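News from the back room

Those of you who have been coming to the Brellham craft and listening group for a while will remember the state of our tall cupboard. It was a perfectly good cupboard, given to us when the Vosby shop closed, but it was plain and a bit sad, and every November when the evenings drew in it seemed to get sadder. Well, no longer!

Chaminda Akanda brought in a bag of leftover stickers (her daughters had moved on to other things, as daughters do) and said we might as well have them. The black cat went on by the handle, tail up, and there's a smaller cat further up the door for those who look. My own favourite is the pair of beige headphones with the coiled cord, which are the image of the ones my brother used to wear in our front room with the record player going, and he never once heard the call for tea.

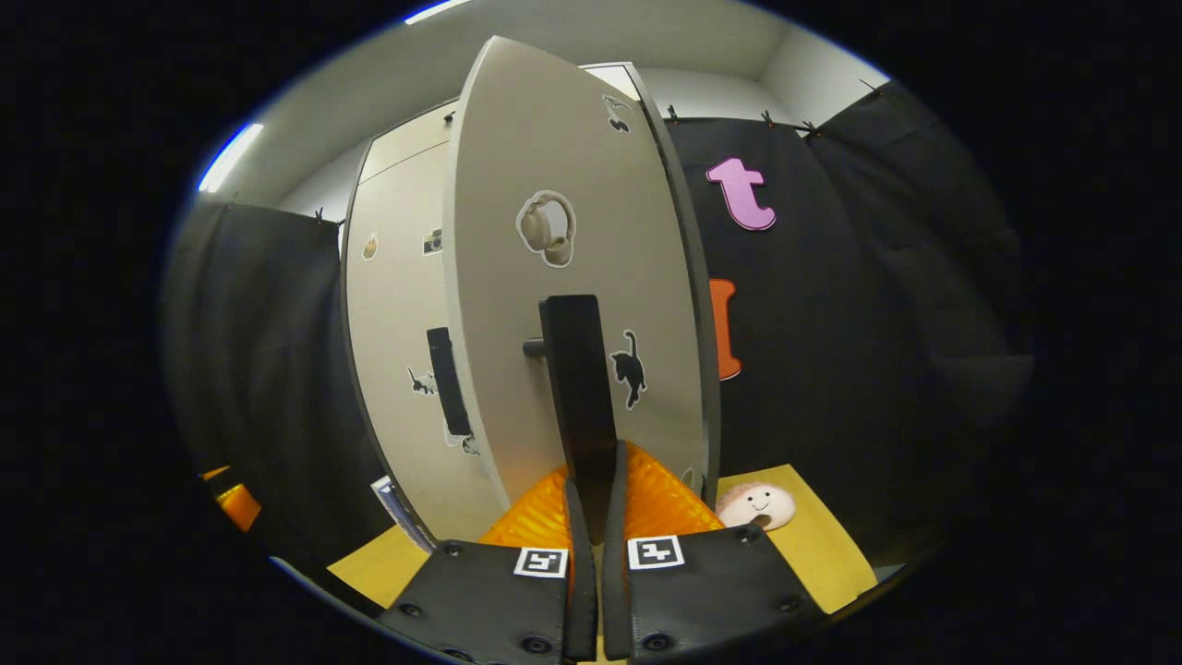
What goes in the cupboard

Wahyudi Sitompul has kindly sorted through the shelves, and it took him 2 evenings and a great deal of tea. Wool and felt are now at the top, paper and card in the middle, and the heavy things down at the bottom where they can't land on anyone. He counted 112 balls of wool, so please, lovely people, no more wool until the spring.

We would be very glad of card, decent scissors and any stickers you have lying in a drawer at home, as there is still room on the cupboard for a few more. Do hand them to Chaminda or me when you come in, and please give the door a good push when you've finished.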